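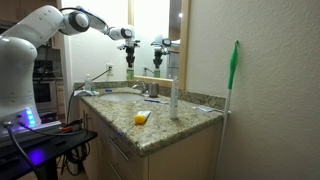

Can a county just tell a town what to do with its own police department?

It depends on what the state lets the county hold over the town's head, and in most places what it holds is money.

I learned this the slow way, in the back row of the Plavau town hall, eating somebody else's pretzels at a quarter to ten at night. I'd gone because my neighbor said there'd be shouting. There was a little shouting. Mostly there was a woman named Yasaman Rostami reading aloud from a contract, and I got so interested that I missed my ride home.

Let me back up. Plavau is the kind of town you drive through on the way to Brinitz, which is the county seat and has the good bakery. We have 2 full-time officers and one who comes in on weekends, and for as long as I've lived here the county has covered a chunk of what they cost. Dispatch, the radios, the software they write reports in (which I'm told is terrible), all of that comes through an agreement with Brinitz that gets renewed every 3 years. People sign it the way you sign for a package.

Then last May the new draft arrived, and somebody read it.

Tucked in near the back was a paragraph saying that any town taking the county's help would also have to follow the county's policy on license plate readers. Those are the cameras on poles that log every car going by. Brinitz loves them. Plavau's council had voted them down the winter before, after a long and fairly cranky debate, and here was the county saying, well, fine, but then buy your own radios.

Rostami is on the council. She runs a tax office out on Tanguy Road and she reads contracts for fun, or at least she reads them without complaining, and I'd call that close enough. When I finally sat down with her a couple of weeks after that meeting, she had the draft on her desk with so many sticky flags in it that it looked like a parade float.

"I don't even hate the cameras," she told me. "I voted against them, but I could live with them. I can't live with finding out on page 31 that my vote didn't count."

And that's the part I keep chewing on! I went in thinking this was a fight about privacy, and for plenty of people it is. The man who sat in front of me at the hearing had driven in from Purkberg, the next town over, just to say he didn't want his trips to the doctor sitting in a database. He was very good. He got applause. But the council members themselves kept drifting back to the same dull question, over and over: who decides?

The county's answer, to be fair to it, isn't crazy. I called the commission office in Brinitz and got a patient man who explained that if the county pays for a shared system, it wants everyone on the system playing by the same rules. A stolen car doesn't stop at the town line. If three towns have readers and a fourth doesn't, the fourth is a hole in the net, and he used that phrase, hole in the net, four or five times. He also pointed out that nobody is forced to sign. Plavau could leave whenever it liked.

Sure. Except I've now seen what leaving costs. Replacing the radios, finding another dispatch center, moving years of records out of the terrible software – the town clerk priced it all out, and I watched the faces at the council table while she read the total. You could call that a choice. I could also choose to move to the coast.

Purkberg signed, by the way. Its council talked it over for the length of a coffee and voted yes, and when I asked people there about it, most of them hadn't heard there was anything to sign. One guy at the gas station thought I was selling something.

In Plavau it has gone differently. A petition asking the county to pull the paragraph picked up 220 signatures, and in a town of 2000 that's a lot of clipboards outside the grocery store. I signed it, so factor that into whatever you make of this article. My neighbor, the one who promised me shouting, did not sign it. She wants the cameras and thinks Rostami is being stubborn. We still split a newspaper subscription and we've agreed to talk about tomatoes.

Rostami has asked the county for a side letter that would keep the shared dispatch and let each town make its own call on the readers. The patient man told me the commissioners are "reviewing the request," and he wouldn't guess at how they'd vote. The old agreement stays in force while they do it, so the radios still work, and the poles on Tanguy Road have nothing on them but a flyer for a lost cat.

The next hearing is in Brinitz and starts at seven. I've lined up a ride both ways this time, and I'm bringing my own pretzels.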